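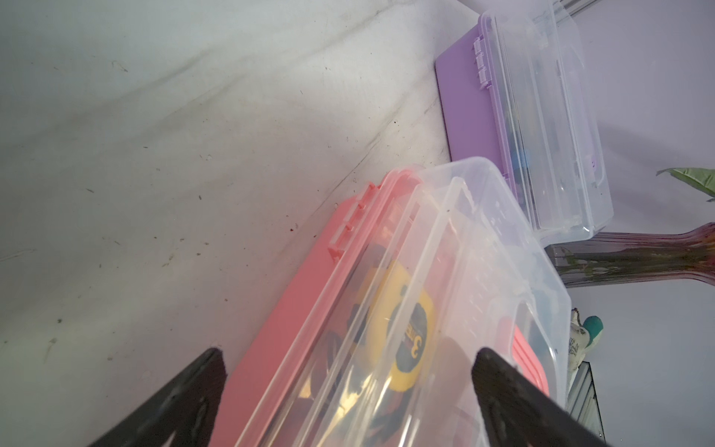
Friederike Lindemann told us at our first meeting that the arm would be the easy part to buy, and that whatever we wrote down for "other" we should go back and look at again. We had put one line for "other." By the end of the week it was a page and a half, and this report is mostly about that page and a half.

Our group was asked to plan the equipment for a small sorting bench in the Clemarham workshop, where one robot arm would pick up lidded storage boxes and move them around a table. We had a ceiling of $1289 for everything except the arm itself, which the school already has. None of us had ever written a budget for anything bigger than a camping trip, so please forgive the places where we wander!

We started with the gripper fingers. The plain black ones can straddle a plastic box when it lies at a diagonal, and we liked that a lot, but a clear lid is a slippery-looking thing to press against and we wanted spares to experiment with. Jarman quoted us $63 a pair. Liv Nygård argued for three pairs and the rest of us for two, and after a long (and very friendly) lunch we wrote down two, with a note that a third pair could come out of the reserve.

The wrist camera was the biggest single line at $288, from Sanance. We did look at cheaper ones. The trouble is the lids: they throw back pale highlights under bright light, and we worried a bargain camera would struggle to find the rim of the box. We can't prove that yet. A softer lamp might do more good than a better camera, and we have asked to borrow one from the Jaltudstead lab in the fall before spending anything on lighting.

Then the boxes. Ours are see-through on top with colored bases, one coral pink and one lavender, and we would happily plan on six of the same shape so the fingers only have to learn one width. Filling them costs nothing. A tape measure and a jumble of dark tools is a perfectly good load, and a fairly mean test as well, with all that clutter showing through the lid.

The tabletop took us longest to agree on. The white one is scuffed and scratched, and half the group wanted a new surface. In March we would have said yes right away. Now we think the scratches are worth keeping for the first trials, as a real workbench will have them too, and we have left the new top as an optional line for next year.

Still open: shipping, a second power strip, and who signs for deliveries over the summer.

Last updated: Jul 8, 2019

This site uses cookies to improve your visit. By continuing to browse you agree to our use of cookies.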